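Hollstead Basket Sorting Records

README and data card, release of 2024-03-01

Summary

This collection holds 2,042 records of mixed household items being sorted between baskets by a robot arm, together with written notes from the staff who work alongside it. It was prepared at the Hollstead returns centre as part of a wider review of how automation alters jobs on the sorting floor. The records are meant for people who plan work, train staff or study robot handling.

Background

Until January, returned goods at Hollstead were sorted entirely by hand. Staff emptied each basket, judged the condition of every item and passed it on for repacking, repair or disposal. The Brunus programme moves the first of these steps, the lifting and placing of items, to an arm with a gripper. Judging condition remains with staff.

The change affects the working day in several ways. There is less bending and reaching, and more time spent watching, correcting and writing things down. Some sorters have welcomed this. Others report that the new pace leaves fewer natural pauses for conversation, and that standing by a machine is tiring in its own way. Both views are kept in the staff notes and have not been edited for tone.

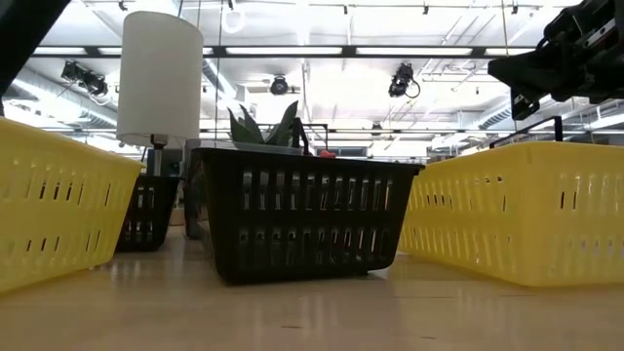

Hollstead Returns Centre | Work Design and Training Team

The baskets used at the table are slotted plastic ones, in black and in yellow. Contents vary and may include awkward shapes, such as a plant with pointed leaves standing up above the rim of its basket. Items of this sort are of particular interest to the team, as experienced sorters handle them with a care that is difficult to set down as a rule.

Contents of the release

records/ — one folder for each sorting task
notes/ — staff comments, with names removed
guides/ — the Tokholm handling guide, in its current form
CHANGES.txt — corrections made before release

Of the records, 800 include a correction by a member of staff. In 50 cases the task was stopped and finished by hand. These have been kept in full.

Staff involvement

Ten sorters took part. Each was told in writing what would be recorded and could withdraw at any point. The material may not be used to measure, rank or discipline individual employees. This condition applies to all users, including managers at Hollstead.

Known limits

The records come from one site and do not cover night work. Staff notes are uneven in length; several sorters preferred to give their comments aloud, and these were typed up by the team. The Alhassan site uses deeper baskets and a different table height — results should not be carried over to it without fresh trials.

Contact

Requests for access and reports of errors should be addressed to Wagner Toledo, Work Design and Training Team. Please give the folder name of any record concerned.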